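Odia – two-arm capping and sorting of USB sticks

Data card, last edited 14 December 2019

Hi, and thanks for downloading this! Odia is the set I recorded to find out whether a policy that learns from demonstrations can deal with very small, light things that come in too many colors. I picked USB drives and their caps because they slide, they roll over, and half of them have a metal end that bounces light straight back into the lens. Each episode has three streams, one from each wrist and one from a fixed camera that sees both arms.

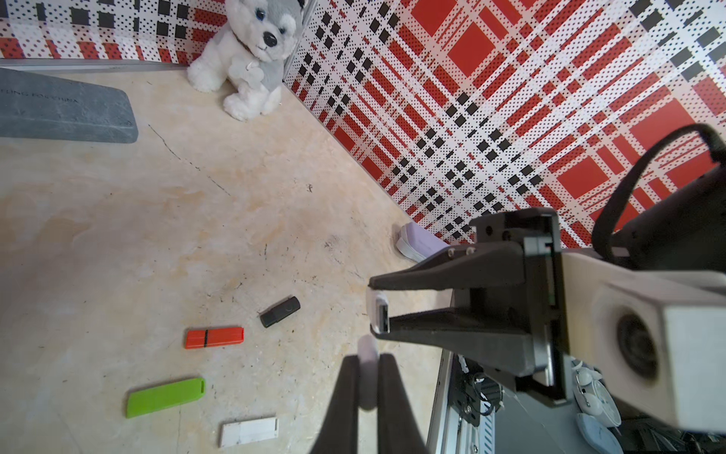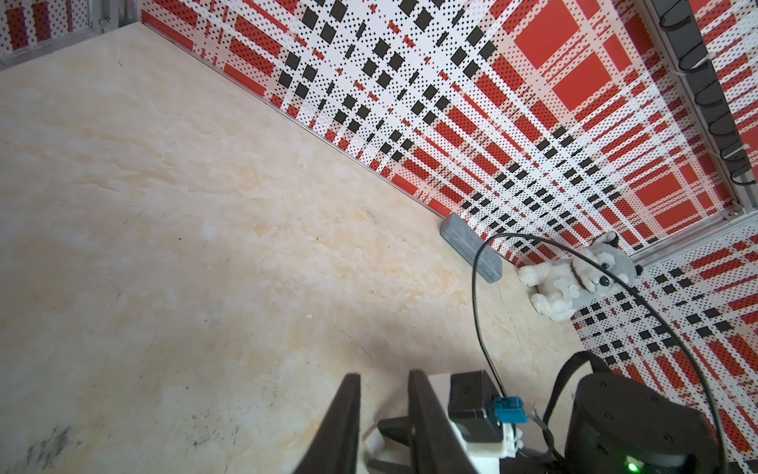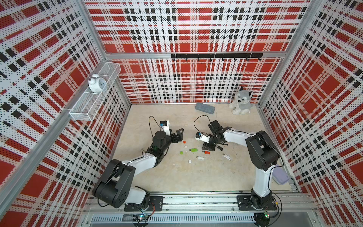 Odia bench: two wrist views, then the fixed camera. Same plaid walls and husky in all three.

What you get

3000 episodes in total. 2380 are for training, 436 are for testing, and the leftovers sit in a folder called spare (mostly takes where I fumbled the start – use them if you like, I didn't). Every episode holds the video, the joint positions for both arms, the gripper openings and a one-line task text such as "put the cap on the green drive." There are 8 task texts, all listed in tasks.txt.

What I was testing

The question was pretty narrow: does the policy need the wrist views once the fixed camera is good enough? I trained the same small network twice with the code in the Mostley folder, once on all three streams and once on the fixed camera alone. The fixed-only version reached for the right drive nearly as often, which surprised me, but it was hopeless at closing on it. It would come down a few millimeters to one side and pinch the table. With the wrist views added, that kind of miss mostly went away. Caps stayed hard for both versions, and I wouldn't call that part solved at all.

Things to watch out for

The background is loud and it never changes. I wanted a busy wall so the network couldn't lean on a clean one, but of course it may have learned the plaid instead! If you test on your own bench, please try a different wall and tell me how badly it goes.

The wrist streams blur when the fingers get close to the lens. I left those parts in.

Timestamps in the first Wusbridge batch drift a little between streams. Run fix_time.py before you train on it. The Tillman batch is fine as it is.

License is CC BY 4.0. Bug reports go in the issue tracker, and please put the episode number in the title.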